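Re-waxing a bare wood table top

Posted 26 Aug 2021 by Wolfram Eichhorn

These steps are for solid wood tops that were oiled or waxed in the past and have gone dull. Do not use them on varnish or lacquer. To check, put a drop of water on the underside and leave it for seven minutes. If the wood darkens, the surface is open and will take wax. If the drop sits there unchanged, there is a film on it and you need the stripping page first.

What you need

Hard paste wax. I use Boltstead clear, but any wax without silicone will do.
White spirit.
Abrasive paper, 120 and 240 grit, and a cork block.
Two lint-free cloths and a shoe brush.
A vacuum cleaner with a soft brush head.

Step 1: Clean

Vacuum the top along the grain, then across any cracks. Wipe with white spirit on a cloth, turning the cloth as it picks up old wax. Open the windows. Lay used cloths flat outdoors to dry before they go in the bin. Leave the top for an hour.

Step 2: Sand

Start with 120 only where there are rings or raised fibres. Then go over the whole top with 240, always with the grain. Old boards are seldom flat, and a power sander will cut through the high spots and leave pale patches. On knots, use lighter pressure. Vacuum again.

Step 3: Deal with cracks

Cracks that run with the grain and do not open when you lean on the board can be left alone. Wider ones collect crumbs and are worth filling with a wax stick one shade darker than the timber. Warm the stick in your hand, press it in with a plastic scraper and take off the excess at once. Do not use hard filler - the board will move in winter and push it out.

Step 4: First coat

Put a walnut-sized lump of wax inside a folded cloth and work it in with small circles, one board at a time. Finish each board with a straight pass. The coat should be thin enough that you can hardly see it. Wait 43 minutes at normal room temperature, longer in a cold workshop, then brush along the grain.

Step 5: Second coat

Leave it overnight and repeat step 4. End grain takes more, so give it a third coat. Buff with the clean cloth until it no longer drags.

Aftercare

Keep the top clear of hot dishes for a week. Wipe spills when they happen and use a barely damp cloth, never a spray polish. A desk needs a fresh coat once a year - I do mine in June - and a kitchen table twice. Ink marks come off most easily while the wax is new. Try white spirit first, then 240 paper, and re-wax the spot.

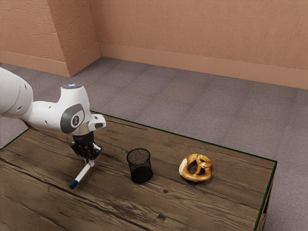

If the surface feels sticky after two days, the coat was too thick. Rub it down with white spirit, let it dry and go back to step 4.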